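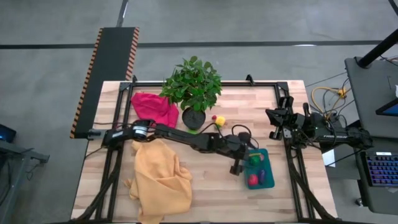
A butcher-block table top with strips in pale tan and pinkish brown

Butcher block is a style of wooden surface made by gluing strips or blocks of wood together into a thick slab. It is used for worktops, tables and chopping boards, and only now and then by butchers. The name comes from the heavy blocks once found in meat shops, which were often sections of tree trunk on legs and could be moved by anyone with several friends.

Types

Three types are usually listed. In edge grain, long strips are stood on their narrow sides and glued face to face. In face grain, the wide sides are left showing, which looks handsome until someone uses a knife. In end grain, short blocks are set upright so that the ends form a chequered surface. End grain is the kindest to blades and the least kind to wallets.

Maple, beech and oak are common choices. Open-grained woods tend to hold on to spills, a quality that is more welcome in a sponge.

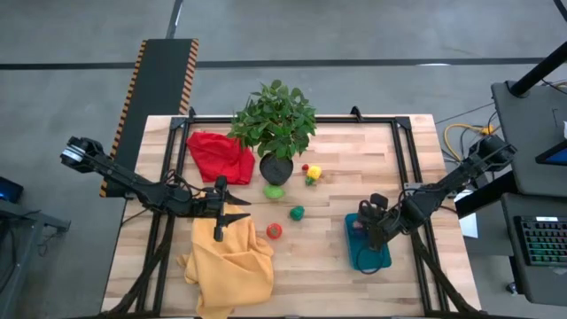 Pale and honey-toned strips in a wooden top, with a potted plant and two cloths

Care

A bare wooden top needs oiling. Food-safe mineral oil is rubbed in, left to soak and wiped off, and the whole business is repeated whenever the wood begins to look dull. Cooking oils are best avoided, as many of them turn sticky and go rancid. Scratches and light burns can be sanded out, a fact often mentioned in shops and less often acted on at home.

Water is the chief enemy. Wood swells as it takes up moisture and shrinks as it dries, mostly across the grain, so long tops are fixed down with slotted brackets that allow some movement. Tops screwed down tightly may move anyway, and take a split with them.

Varnished tops need less attention but are a poor place to cut bread. Once the finish is broken, damp can creep in underneath and leave a grey mark. 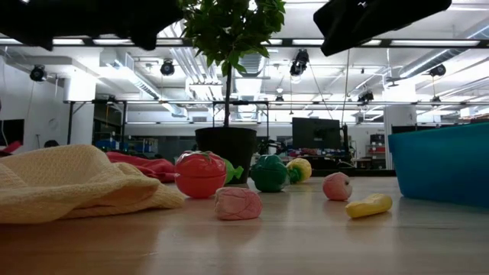 Glossy wooden planks with a toy tomato and crumpled cloths

In Peststead

The town of Peststead had a small trade in end-grain blocks, led by the firm of Kohlhase, whose heaviest model was 41 centimetres thick. A rival, Ploltel, offered one at 20 centimetres and described it as portable. Wanting Ren's history of the two workshops, The Kala Street Blocks, records that they shared a timber yard for 15 years and a single delivery cart for five, and that the quarrel over the cart outlived the cart itself. One Kohlhase block remains in the old shop, where the floor was later rebuilt around it.

See also

Chopping board
Parquetry
Worktop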